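Mollirdale Community Orchard
Progress report to the Zamani Fund
January 8, 2024

Thank you, first of all, for your patience while we pulled this together. We had hoped to write before the holidays, but the apples kept us busy a good deal longer than we planned, and it seemed better to send you a full account than a hurried one.

When your grant came through in August, the lower field was mostly bramble and old fence wire. It is now cleared, drained along the north side and planted with 84 young trees, most of them old cooking varieties that used to grow all over Mollirdale. The stock came from Brukuris Nursery, who kindly held our price even though we moved the delivery date twice. Each tree has a stake, a guard and a good thick ring of mulch, and the far rows look very handsome in the morning frost.

Our pressing days at the Fovport hall were a real pleasure. People brought fruit in buckets, baby strollers and one very full wheelbarrow, and we bottled 402 liters of juice over 3 weekends. A share went to the school breakfast club and the rest was sold at the hall door, with the money set aside for pruning tools.

Not everything has gone smoothly. The water line is still unfinished — the ground was simply too wet to dig — and we have been carrying water from the lane when it's needed. We also lost a stretch of rabbit fencing in the November storm, and the repair took up to $200 from our reserve.
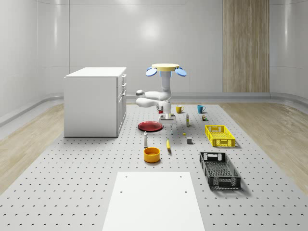 When will the water line be finished?
We expect to have it in the ground by the end of spring, before the new trees face their first dry spell. The pipe is already paid for and stored at the hall.

Winter pruning starts next, along with grafting lessons for anyone who would like to learn. You would be very welcome to come and walk the rows with us once the blossom is out, and we will send the dates as soon as we have them.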